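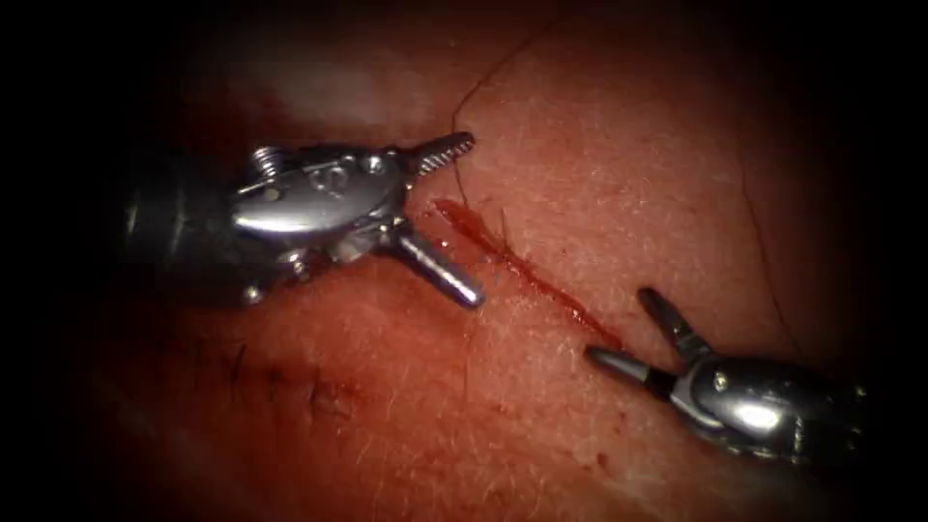

A thin incision across the tissue, with open instrument jaws on either side.

The closing of a small wound deserves more teaching time than it receives. At the Kondutton School of Surgical Practice, the present course gives two sessions to the interrupted stitch, and the second is shared with dressings. We believe that this is too little, and that the new timetable should correct it.

A simple closure asks a good deal of the learner. The needle must enter at a sensible distance from the edge and leave at a matching distance on the other side. The knot must hold the edges together without crushing them. The tails must be cut to a length that can be found again when the stitch is removed. None of these points is difficult to state, yet the marking sheets from Stemby, which cover 1299 practice closures, show that uneven spacing and overtight knots remain the most common faults. 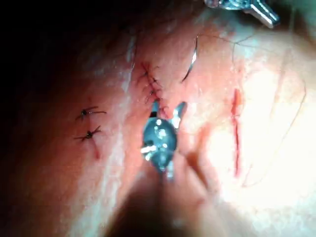 A reader replied to our November note that spacing cannot be taught by the clock, and that a student who places three good stitches has learned more than one who hurries through a dozen. We accept the point. Our proposal is for 42 supervised stitches over the term, each inspected before the next is begun, and no credit should be given for speed.

The inspection matters as much as the stitching. Short tails, stray thread and a needle left lying between stitches should all be discussed at the bench, while the work is still in front of the student.
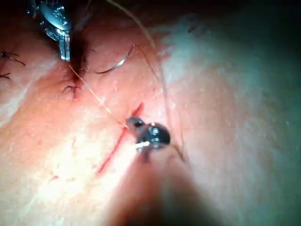
Surely, another correspondent asked, glue and strips have made much of this unnecessary? They have their place, and the Onovano syllabus treats them fairly. They do not suit every wound, however, and a clinician who cannot tie a sound knot has no choice to make. The School should settle the matter before places for the spring course are offered.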